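MECH 218 – Automation Project Planning
Handout 4: Costing a handheld gripper station
Prepared by Ginette Melnyk. Revised Sep 9, 2026

4.1 Scope of the estimate

The capital request for a demonstration station is to be split into tooling, work surface, props and labour. Tooling is the line most groups overstate. A handheld gripper carries no arm, controller or guarding, so its cost is dominated by the camera, the finger set and the mount. Quote the fingers separately from the body. They are consumables and belong in the operating budget after the first set.

For the Robichaud case, assume two handheld units, one spare finger set per unit and a shared charging cabinet. The supplier is Zimix; lead time on fingers is 15 working days. Orders placed after the January cut-off fall into the next fiscal year.

4.2 Work surface and props

Surface cost is driven by area and by finish. A pale matte top is easier to light evenly than a glossy one, and a panelled top can be replaced one section at a time. Joints between panels should be flush – a raised joint catches fingertips on low approaches. Props are bought against a task list, never ahead of it.
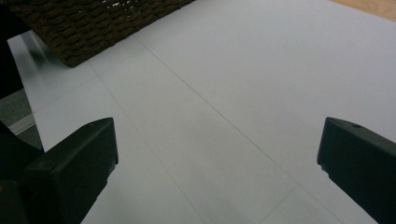

Figure 4.1. Open fingers over a panelled white surface, woven basket at upper left.

Note the jaw opening in Figure 4.1 relative to the basket. Before any prop is ordered, its graspable dimension (rim, handle or wall thickness) is checked against the maximum opening on the finger data sheet. Woven items are to be costed with a replacement allowance, as strands fray under repeated pinching.

4.3 Labour

Operator hours normally exceed hardware cost within the first term. Use the Skisitz rate table and allow up to 4 hours of set-up per new task. Calibration time is charged to set-up. Cleaning of the surface is charged to overhead.

4.4 To be submitted

One-page budget with the four lines from 4.1, a purchase schedule showing order and delivery weeks, and the prop list with graspable dimensions in millimetres. Groups assigned the Usaseo case substitute their own lead times and omit the charging cabinet. Show taxes and freight separately.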